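Home > Early Years > Play Materials > Research Papers

3.2 Construction pieces and layout

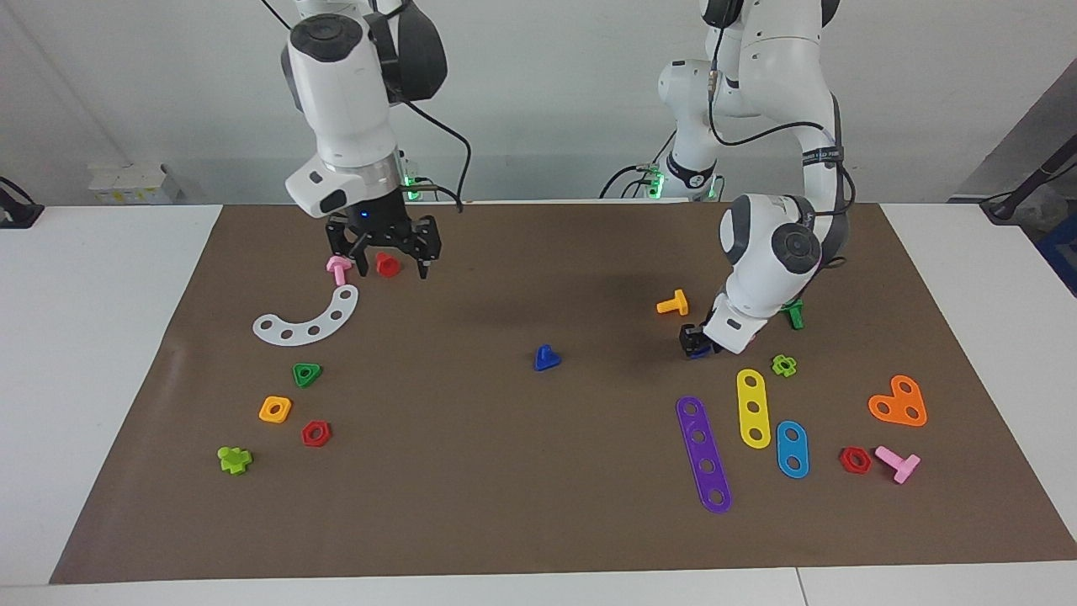 Figure 4. Nuts, bolts and a five-hole curved plate on the brown paper mat.

The Iltdale set is a plastic construction toy made up of plates, bolts and nuts in bright colors. Head shape and color both vary, so a piece can be asked for by either one. Nuts come in triangular, square and hexagonal forms (Figure 4). Bolts include T-shaped and cross-shaped heads.

Every layout was built on brown paper. Pieces were scattered by hand and left as they fell, whether standing or on their sides. We recorded 211 layouts over 17 sessions at the Bistthorpe site, all in October. Matching nuts were not placed next to their bolts on purpose, though some ended up close together.

Curved plates proved harder to sort than nuts. Their holes look alike from one end to the other, and sorters often turned a plate over before deciding where it belonged. Section 3.3 gives the sorting rules.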